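Getden Home Help > Kitchen & Dining > Storage

Slatted wine rack on a stone-look tabletop – can I keep other bottles in it?

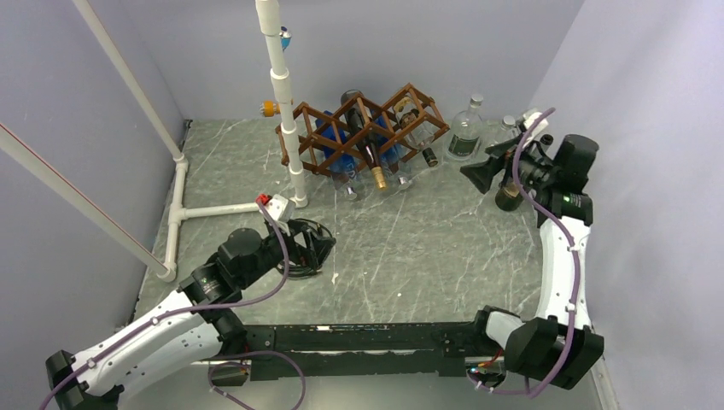
I picked up a wooden rack secondhand, the kind with crossed slats and dowels that make diamond openings. I only drink wine now and then, so most of what I own is other bottles in different shapes. Some fit in the openings on their sides, and the big round-shouldered one has to stand next to the rack.

Two things I would like to know. Is it all right to lay down bottles that have a screw cap or a stopper? And the rack rocks a little when I pull one out. Is there a way to stop that without drilling into anything? The tabletop has a gray marble pattern and I don't want to scratch it.

Asked by slowkettle, 20th September
318 views

fernhill_j
Wine with a real cork goes on its side. That keeps the cork from drying out. Anything with a screw cap can lie down or stand up, and it won't matter much for wine.

Spirits are different. Stand those up. Strong alcohol sitting against a cork stopper will break it down over time, and you get crumbs in the bottle or a slow leak. Even with a metal or plastic cap I would stand them, since a cap that isn't screwed on all the way will drip. Ask me how I know – I had to refinish a shelf in March.

So use the rack for wine and put everything else in a row beside it, tall ones at the back. If you want to fill the spare openings, unopened bottles of sparkling water work fine.

For the rocking, set the empty rack down and press on each corner to find the short one. Stick a felt pad under that corner, then put pads under the others and check again. You may need two pads on the short side.
14 people found this helpful

Marlow Sq.
just lay them down, mine have been like that for years and nothing happened

bluepantry
Agree on the felt pads, but felt slides on a smooth top. I used the clear rubber bumpers from Julta, the small round ones, and the rack stopped moving. Wipe the wood first or they fall off.

Also look at how you load it. Put the heaviest bottles in the lowest openings and spread them out. With all the necks facing you, the weight may sit toward the front, so push each bottle back until the body rests on the wood and only the neck sticks out. Hold the rack with your other hand when you take one out.

If it still rocks, a dowel may have worked loose. A drop of wood glue and a night under a strap fixed mine.
6 people found this helpful

Shares: 3 | Comments: 2

Related
Getting red wine rings off a light counter
Fleleo stacking rack, does it come apart?
How long does an opened bottle of vermouth keep?
Damasceno bottle stoppers too tight to pull out
Best felt pads for heavy things on stone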